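5. Cuando el robot se queda parado en una puerta

Este fallo me ha dado más guerra que ningún otro, así que le dedico un apartado entero. Lo sufrí con Jonda 2 en el piso simulado de Rind: el robot tenía que salir del baño, se plantaba delante de la puerta y el planificador repetía «ruta bloqueada» hasta agotar el tiempo. Y la puerta, ¡abierta!

5.1 Comprobar el paso

1. Pausa la simulación desde el panel de Ilter. No la cierres, o perderás el registro del fallo.

2. Abre la vista del robot y busca la línea donde las baldosas beige se juntan con el suelo gris. Ese es el umbral que tiene que cruzar.

3. Mira si la hoja de la puerta tapa parte del paso. Yo me fijo en la manilla negra, que se distingue enseguida sobre el verde.

4. Repasa también lo que hay al otro lado. En mi caso, la bandeja que está en medio del suelo gris y la escalera de rayas amarillas y negras figuraban en el mapa con un margen enorme — lo bajé y la ruta mejoró, pero el bloqueo seguía. 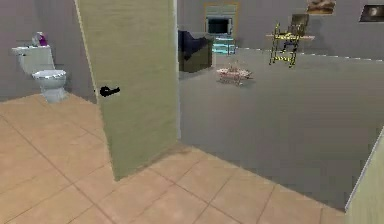

5.2 Descartar que el robot se vea a sí mismo

Aquí estaba mi problema, y tardé 8 intentos en dar con él. Si la pinza queda muy cerca de la cámara, el filtro de Skotach puede tomarla por una pared y mandarla al mapa como obstáculo.

1. Sin quitar la pausa, cambia de vista y busca una superficie lisa, pegada a un lado, que ocupe la imagen de arriba abajo. Yo tenía una gris verdosa a la izquierda, con un borde naranja muy fino, que casi seguro era un dedo de la pinza.

2. Compara esa vista con el mapa. Si aparece un obstáculo pegado al robot y en la habitación no hay nada en ese sitio, ya tienes al culpable.
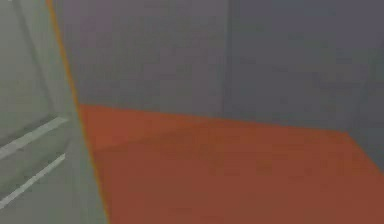 Guía de puesta en marcha · Pág. 27

3. Activa «Excluir cuerpo propio», borra el mapa local y reanuda a velocidad mínima.

Nota: borrar el mapa sin activar antes la exclusión no sirve de nada. Lo hice dos veces y el obstáculo fantasma volvió las dos.

PRECAUCIÓN: no desactives la detección de colisiones para forzar el paso. Es tentador, lo sé, pero si esa configuración acaba cargada en un robot físico, puede golpear la puerta o a una persona. Si después de cinco intentos sigue bloqueado, guarda el registro y vuelve al apartado 2.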